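Tote Bags and Table Sorting — Gallery

Stenus stock list, soft goods, April

The gallery covers the cloth bags in the Stenus lending stock and the surface they are handled on. The stock list stands at 356 bags, of which 68 have a printed pattern over the whole outer face. The rest are plain or carry a single motif. Printed bags are handled separately, as the pattern makes marks and thin spots harder to find.

Entries are short. Stock codes are in the Padilla register and are not repeated on this page.

1. Citrus print, white strap

Orange slices on pale mint or teal, with white leaf and flower shapes and small dark script between them. Flat strap.
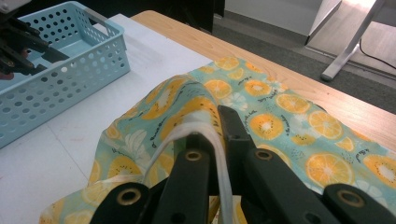

Straps are checked before the body of the bag. The stitching at the base of each strap takes most of the load, and a strap that has started to pull away shows a gap between the fold and the seam. Twist alone is not a fault. It is recorded only where it stays in after pressing.

Bags with a good strap go on to folding: sides in, base up, strap tucked into the last fold. The Fikuneck pattern used until last year left the strap outside, and the stacks slid. Older bundles from the Soltow store may still be folded that way and should be redone when opened.

2. Table and basket

White table, light blue plastic basket at the left side. The table has a few faint lines and some small reddish-pink smudges. 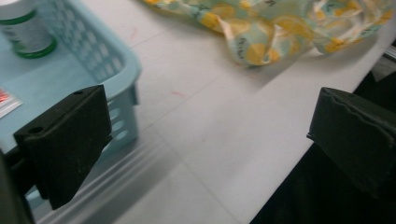
Baskets are used for small and mixed items only. Folded bags are stacked flat, since a curved wall puts a bend in the lower half of the pile. Anything with a loose cord or a detached label goes in a basket until it has been matched to its entry in the register.

Surface marks are wiped with a damp cloth and left to dry before light-colored cotton is laid out. Marks that do not lift are noted on the table sheet — position and color, no cause.

Register page 782 lists the printed bags in full, with strap type and fold. Bags withdrawn from lending are kept on the same page with a line through the code. Corrections go to the Stenus desk at Padilla.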